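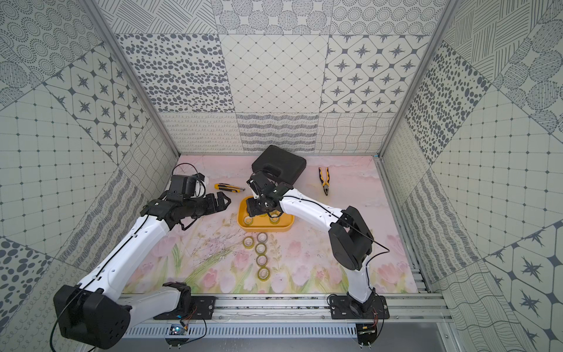 2020-05-26

Potluck rules, round one. With the buffet line at Palacios shut for now, we've been trying to work out how a shared lunch could run when everybody comes back, and I said I'd write up what I tried today. The main idea is portioned food: each person picks up a closed cup and nobody touches a serving spoon. I did the whole thing with bean salad, which holds up well and is cheap enough to waste. For the lids I went with plain clear tape over the film, and there are seven rolls of it on the tulip mat, two in the yellow tray and five just below it, so we won't run short on that end. One strip across the top held fine on the bench. Two strips and you need a fingernail and some patience to get in, which is no fun when you're hungry.

I made 14 cups, each with a good scoop of salad, from one 700 gram batch (dry weight, before soaking). That gave small portions, more of a side than a lunch. If we want people to feel fed I'd double it, or put out bread. My own vote is bread, the seeded kind from Enia, sliced ahead and wrapped in pairs.

Then the line itself. I walked it with an empty plate, starting from the door end, and timed myself at roughly 9 seconds a stop when I wasn't dithering. But I always dither! The old setup had dessert right beside the hot dishes and I know perfectly well I used to take the pie first and then have no room on the plate. Moving sweets to the far table fixes that, and it also gets the dessert crowd (me) out of the way of anyone still choosing a main.

Hot food is the part I haven't solved. The Indusum warmer keeps the top shelf too cool; rice I put in at the start was lukewarm on top and fine at the bottom. Tried turning it up and the bottom shelf dried out. Might be the door seal, might be me opening it every five minutes to look. Next try: leave it shut, use only the two lower shelves, and check once with the probe.

Drinks can be cans. I don't want to think about the Osura urn, it takes forever to clean and half of us bring our own coffee anyway.

Also tasted the salad again after it sat in the fridge through the afternoon. Better than fresh, the vinegar had calmed down, though the red onion had taken over a bit. Less onion next batch, and more parsley if there's any left in the planter.

Still to do: write labels with the ingredients on them, ask about nut allergies, find the big cooler, and eat the rest of these cups before they go off. I've had three already.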